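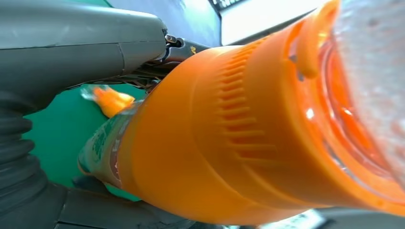 *Orange cap with ribbed grip, bottle with green label. Packing room, Friday.*

Friday, morning

The sorting of the cleaning and kitchen supplies was resumed at nine. Saodah Ngui had charge of the inventory book and I attended to the shelves. The store must be cleared before the move to the Brumus building, and the instruction from the office is that every bottle is to be checked at the cap before it is placed in a carton. Any bottle with a split collar or a missing cap is set aside and entered on the separate sheet.

The bottles with the large orange caps occupied the greater part of the morning. They are pleasant to handle. The ribbed band gives a sound hold, even in gloves, and the cap may be tested with one turn of the hand. The small tab near the top is less satisfactory. It stands proud of the cap and presses against the neighbouring bottle when the carton is filled. Saodah proposed that the bottles be placed with all the tabs facing the same way, and this was adopted from the second carton onward. The first carton was unpacked and done again.

A question arose concerning the labels. The inventory book lists these articles under "green label, orange cap" and under no other name, the entry having been made before either of us was appointed. It was agreed that the wording should be kept for the present, so that the Grastberg list and our own may be compared line by line. A proper title can be entered after the move.

The cartons supplied by Wurkel hold 20 bottles each, provided that the dividers are used. Without the dividers they will take a few more, but the upper row then rests upon the caps of the lower, and I have ruled against it. Thirteen cartons were closed and marked before luncheon. The tape ran out at the last of them and a fresh roll was drawn from the office.

Afternoon

The floor beneath the lower shelf was swept and the shelf itself washed. Three caps were found at the back, two of them orange and one white. The orange caps have been put in an envelope and will travel with the cartons. The white cap does not fit anything in the room and I have left it on the window sill until Monday's round of the kitchen.

Čierny telephoned at half past two regarding the lorry. It will come to the side entrance and not to the yard, and the cartons are accordingly to be stacked along the corridor wall, no more than four high. The passage must be kept clear to a width sufficient for the trolley. I have asked that the notice on the corridor door be altered to say so.

Saodah read the figures back to me at four. The book and the sheet agreed, save for one line in which a carton had been entered twice. The line was struck through and initialled by us both.

Outstanding: the dishcloths and hand towels; the drawer of spare lids, which has never been listed; the return of some 60 empty cartons to Wurkel; the key to the tall cupboard, still with the office. The towels are to be taken first.

Left at twenty past five. Rain on the way home.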